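Rules for Robot Helpers
Posted Tuesday, by the Rastska Kids' Science Desk
Print this page | E-mail this page

A robot does not know how to pick up a shirt. People have to show it many times. One way is to hold a gripper, a tool with two fingers like the ones on a robot, and do the job with that. The gripper records what happens, and a robot can learn from the recording later.

People who do this work follow rules.

Rule 1: Use the gripper for the job.
If you grab the cloth with your bare hand, the robot has nothing to copy. Your hand stays on the handle and the yellow fingers do the pinching.
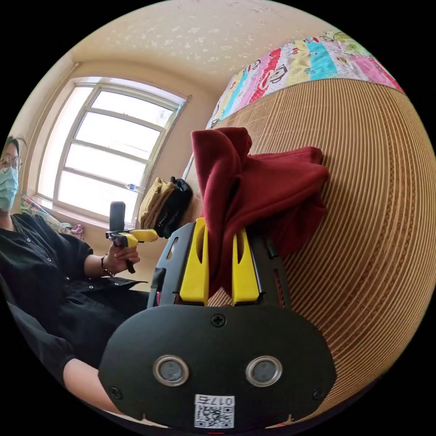 Rule 2: Keep the lenses clear.
A sleeve or a thumb over a lens can spoil a recording. Check before you start and again when you stop.

Rule 3: Know which gripper is which.
Grippers look a lot alike, so they get labels with a number and a square code. If one has a loose screw, its recordings can be found and checked.

Rule 4: Go slowly with soft things.
A block keeps its shape when you squeeze it. Cloth folds, slides and bunches up. Close the fingers gently, and wait until they have a good hold before you lift. When two grippers work on the same piece of cloth, they should not bump or pull against each other.
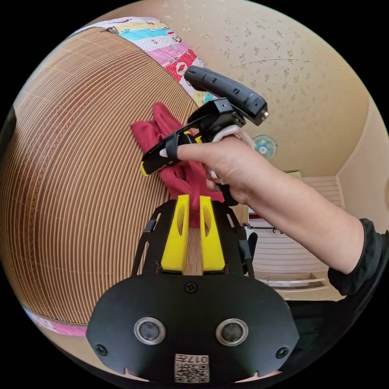 Mistakes are allowed. If you drop the cloth, say so and mark that try. Do not hide it, and do not mix it in with the good ones. At a small project called Akar, people made 2947 recordings and marked 333 of them as mistakes. Those were kept in a separate folder.

Rule 5: Ask first.
Recordings made in a room can show people and their belongings. Everyone who might be seen has to agree before the work begins. If someone says no, the recording is not made.

Rule 6: Take breaks.
Akar's rule is to stop after every 8 tries and rest your hands.

COMMENTS (3)

benmoussa_fan: Can kids do this job?

Rastska Kids' Science Desk: At Akar you have to be an adult.

Carnico7: 2947 is a lot of picking things up. My class did 20 with kitchen tongs and a sock and we got tired.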